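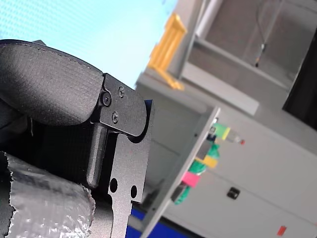

*A foil-wrapped item with a crumpled outer surface.*

**Foil wrapping** is the practice of enclosing food or small goods in thin sheets of metal, today nearly always aluminum. It is used in home kitchens, takeout counters and packing plants. Many claims are made for it, and several of them rest on thin evidence.

## Material

Household foil is rolled with one bright side and one dull side. The difference comes from the last pass through the mill, when two sheets are run together. The popular belief that the shiny side must face in to hold heat has little behind it. For ordinary plain foil, any effect is too small to matter to a cook.

## Folding and wear

Foil keeps whatever shape it is pressed into, so a parcel can be closed without tape or string. It also tears easily, mostly at edges and sharp corners, and a creased sheet can pick up pinholes along the folds. A second wrapping, such as paper or plastic film, is sometimes put underneath. Sellers often describe such parcels as "sealed." A hand-crimped fold is not airtight, and the word should be read with care.

## Disputed claims

The Simham packing guide, issued in April and often quoted by the trade, states that foil parcels stay warm "for the whole of a normal delivery." The guide gives no starting temperature and does not say what a normal delivery is. A later trial at Mabula used 266 parcels, of which 251 were judged acceptable on arrival. Acceptability was decided by the packers themselves, and no unwrapped parcels were sent for comparison.

Taderent, a supplier of catering rolls, has advertised its foil as "99 percent reusable." It is unclear what the figure measures. Crumpled foil can be smoothed out and used again, but food residue limits this, and some recycling programs turn away dirty or very small pieces.

## See also

- Parchment paper
- Skodadell wrap
- Food packaging

*Last revised 30 December 2019.*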